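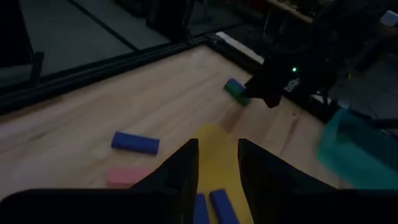
Tremidwood,2022年12月28日——Pluscombe食品公司今日发布Zendley系列清汤底料的新配方与配套操作规程。新配方面向小型面馆、团餐厨房及家庭用户,以干制小鱼、昆布和白萝卜为主要原料,取代此前以鸡骨粉为基础的旧版产品。成品汤色是本次调整的主要指标之一,规程要求静置过滤后的汤液呈淡黄色,色调接近图中两块深蓝色长方块旁那片扁平物的浅柠檬黄,不得偏褐或发灰。汤色偏褐通常与煮制时间过长或鱼干内脏未去净有关,发灰则多见于昆布在沸水中停留过久。

Zendley清汤底料由研磨鱼干、昆布碎、脱水萝卜和海盐组成,不含增稠剂,采用无纺布滤袋分装。原料中的鱼干在研磨前去头、去内脏,经低温烘焙后冷却至室温。昆布切碎前仅作干刷处理,不经水洗,以保留表面析出的呈味物质。脱水萝卜由Guo加工厂供应,该厂自今年6月起向Pluscombe提供切丝与切片两种规格,其中切丝规格用于本产品。

标准煮制方法如下。取冷水2000毫升,放入底料一袋,中火加热。水面边缘出现细小气泡时转小火,撇去浮沫,煮制16分钟后取出滤袋。滤袋取出时应自然沥干,不得挤压,否则细小颗粒会进入汤中,使汤液浑浊。煮制全程不加盖。汤液离火后静置,待悬浮物下沉,再以细网过滤。

需要更重口味的用户可在放入底料前先加白萝卜300克,切厚片,随冷水一同下锅。萝卜煮至半透明后捞出,可切条作为面条配菜。使用鲜蘑菇时,用量同为300克,应在取出滤袋之后加入,避免菌类汁液影响汤色。西葫芦、胡萝卜等配菜宜单独快炒,调味后摆放在面上,不建议与汤同煮。

Pluscombe研发部主管Yaqin Lu表示:“旧版底料的鲜味来得快,但冷却后有粉感,面条在汤里放久了尤其明显。新配方的鲜味出现得稍晚,汤体较薄,适合细面。如果用于粗面或刀切面,我们建议减少水量,或者在碗底另加少许酱油。”

关于面条的处理,规程单列一节。细面应在足量沸水中煮制,水再次沸腾时加入少量冷水,重复一次后捞出,随即以冷水冲洗,搓去表面淀粉。冲洗后的面条沥干成团,盛入碗中,上桌前以热汤浇淋,倒出,再加入新的热汤。这一步骤用于回温,省略后碗内汤温会明显下降。面条不得直接在Zendley汤底中煮制,淀粉溶出后汤液会变稠,后续无法过滤。

汤底的冷藏与复热也有相应要求。过滤后的汤液应尽快隔冰水降温,加盖冷藏,次日使用前完全煮沸。复热后的汤液不宜再次冷藏。冷冻保存时容器须预留膨胀空间,解冻应在冷藏条件下进行。解冻后底部出现的少量沉淀来自昆布,搅动前可先舀取上层汤液。用于冷面时,汤液在冷藏前先行调味,调味应较热汤略重。

盐度方面,新配方低于旧版。沿用旧版菜单的厨房在更换底料后,须重新核定酱油、鱼露及腌菜的用量,其中泡菜汁对成品咸度的影响较大,应在最后加入并逐次试味。底料本身含鱼类成分,使用前请向就餐者说明。包装背面已标明原料及过敏原信息,开封后的滤袋应密封避光存放,受潮结块者不再使用。

新配方底料将通过Pluscombe在Tremidwood的直营门市及现有餐饮渠道供货。旧版产品停止生产,库存售完为止。两版产品的煮制时间和用水量不同,同一厨房内应分开存放,不得混用。操作规程随货附送纸质版,内容包括煮制、过滤、冷藏、复热和配菜处理五节,餐饮客户亦可向所属区域的销售人员索取。

联系人:Pluscombe食品公司研发部 Yaqin Lu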